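4.2 What the pre-season figures can and cannot carry

The claim most often made for open-field measures in rugby union is that they tell a club which players will be worth having next season. We set out in section 2 why coaches find this attractive. In this section we look at whether the numbers bear it out, and our answer is mostly that they do not, or at least not in the form in which they are sold.

Our starting point was the set of player records supplied by Dorkik, which codes every carry in a match by hand and gives each one a length, a start point and an outcome. We took 60 backs who had played in two seasons running and asked a plain question. If a player stood high on the list for metres made in the first season, did he stand high in the second? For players who stayed in the same position at the same club, the answer was a weak yes. For those who changed either, it was hard to see any pattern.

Much of the trouble lies with the full back. A full back gathers kicks, often with nobody near him, and runs the ball back until somebody is. Every one of those metres counts. A centre who takes the ball flat and is hit at once may do far more to win the match and be credited with almost nothing. Wings who spend part of a season at full back look as if they have improved, and when they go back to the wing they look as if they have got worse. We doubt that either is true. The tables reward where a man stands at least as much as how he runs.

The coding itself also needs a harder look than it usually gets. To see how far two people agree when they sort the same carries, we had 43 match clips coded twice by separate coders working from the same written rules. The coders sorted each carry into groups such as "clean break", "half break" and "contact". They agreed well on contact. They agreed poorly on half breaks, and the line between a half break and a clean break moved from one coder to the other in a way that the rules did nothing to prevent. 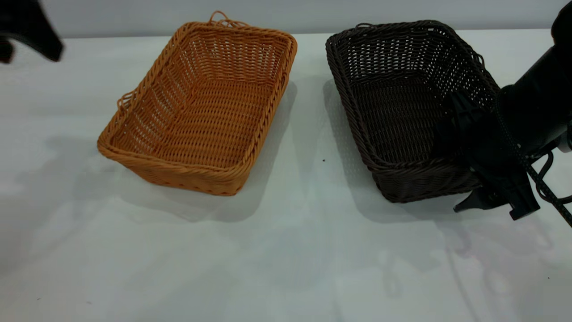 Figure 3. Two woven baskets side by side on a white tabletop.

We should be careful about how much to make of this. The clips were chosen because they held something worth arguing over, and a full match contains long spells in which no sensible coder would disagree. Even so, it is the disputed carries that move a player up or down the list. Nobody changes places on the strength of a pick and drive two metres from a ruck. If the category at the top of the table is also the one on which coders differ most, the table should be read with some caution, and we have rarely seen it read that way.

The Drunis index, which has been offered as a cure for these faults, weights each carry by the number of defenders within reach. In principle this is an improvement. In practice the count of defenders is a judgement made from broadcast pictures, and the broadcast camera follows the ball. Defenders on the far side are often not shown at all until the runner gets to them. An index built on such a count may be more refined than a simple total, but we cannot say that it is more accurate, and its makers have not published the checks that would let anyone else say so.

We tried the index on our own group of players. It reduced the advantage given to full backs, as promised. It did nothing for the year-to-year agreement, and among the wings the agreement was a little worse. 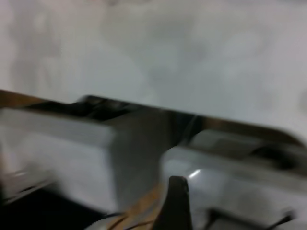 A second difficulty is the size of the sample. A wing may have around 12 carries in a match in which his side sees plenty of the ball, and far fewer in the rain. Over a season the totals look solid enough. Split them by opponent, by weather or by whether the match was already won, and there is very little left in each part. We have seen club reports that go on splitting until they find a group of matches in which their man comes out on top - usually away from home, against strong opposition, in the last quarter. We do not suggest bad faith. Anyone who looks in enough places will find something, and the people who write these reports are paid to look.

The early rounds deserve a word of their own. Interest in the tables is highest when the season opens, at which point they contain almost nothing. One long run from an interception can put a player at the head of the list, and he may stay near it until November on that run alone. The Goicoechea adjustment, which shrinks early totals towards the average for the position, deals with this sensibly. It is the one refinement we tested that we would recommend without much hesitation, although it makes the tables duller and has not been widely taken up.

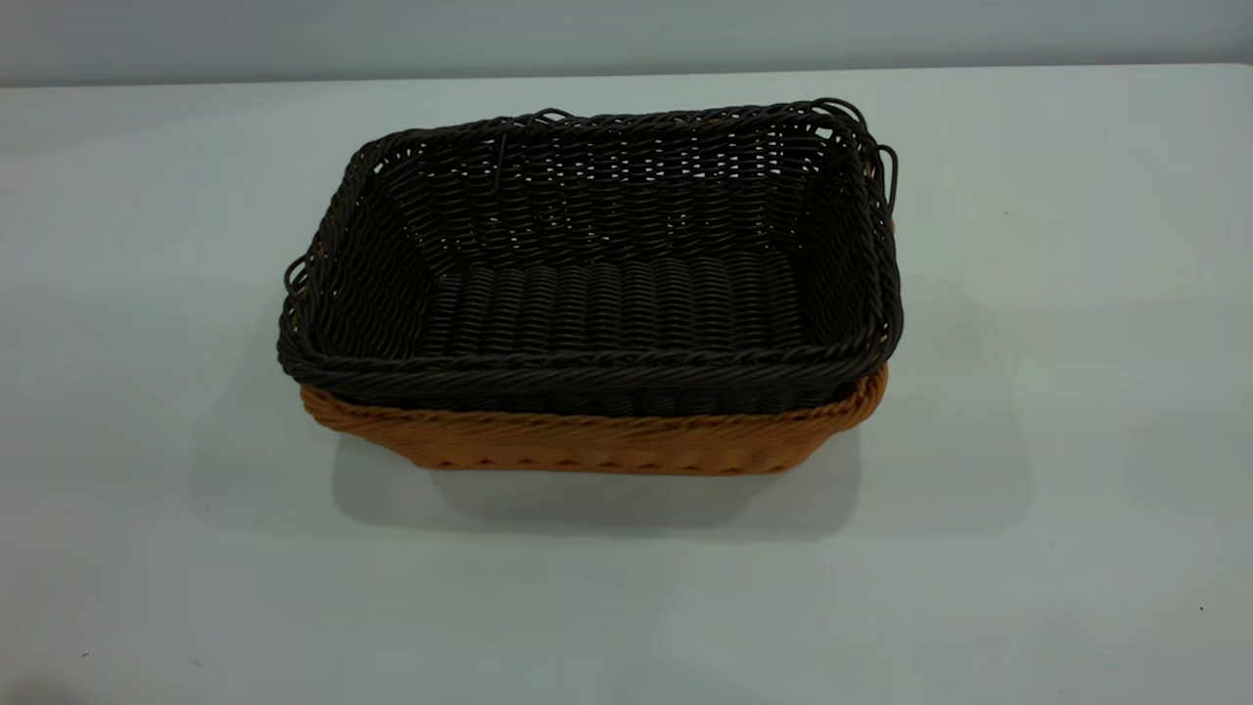

It might be said against us that coaches know all this and use the numbers only as a prompt to go and watch the player. Some do. The coaches we spoke to were generally more doubtful than the people supplying the figures, and one told us that he looked at metres made only after he had already decided. That seems to us a fair use of it, though hardly one that justifies the cost.

The sales material says something else. The Futer player guide ranks backs in a single column and puts a suggested value beside each name, with no range given and no mention of how the carries were coded. We asked for the method and were sent a shorter version of the guide. Until the method is open to inspection, we have left the Futer values out of the comparisons in section 5, where we turn to tackle counts and find that most of the same objections apply.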